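Bruckner in the car

Finished the Fulgencio Chávez book on Bruckner last night, all 400 pages, way too late, so this will be quick. Short version: read it, skip chapter 2.

Chávez isn't a musicologist and says so. He sang bass in a church choir for years and the best parts are about breathing. Where you take air in the motets, what happens when the conductor waits too long. I went back to Locus iste after that with headphones and heard stuff I'd missed since college. The pauses! He has four pages just on the pauses.

Less good on the symphonies. Too many adjectives. And he's mean about the Seventh, which I won't forgive.
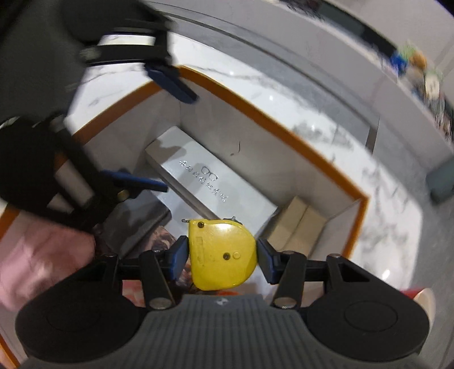
Speakers, then, because the book sent me back to mine. Pulled the old Mostyns out from the wall and the Adagio opened right up, cellos especialy. Placement matters more than any cable, I keep saying it. Get a tape measure, a plain yellow one is fine, and make both sides match before you spend a dime. Mine were off by a hand's width on the left. Years like that. Tiburcio Varela told me to check this back when he sold me the pair and I nodded and didnt do it.

Recording to go with the book: the Uron box, the live one. Rough brass, somebody coughs all through the Scherzo, don't care. The studio set is cleaner and I never play it. Sound is mono up to the Fourth, fyi. Paid 42 for mine used, no booklet.

Next up is either the Schubert letters or that fat Mahler thing, 600 pages, small print. Probably Schubert. Need to return the Mahler to the library by September anyway and I haven't opened it.

More on the Seventh when I calm down.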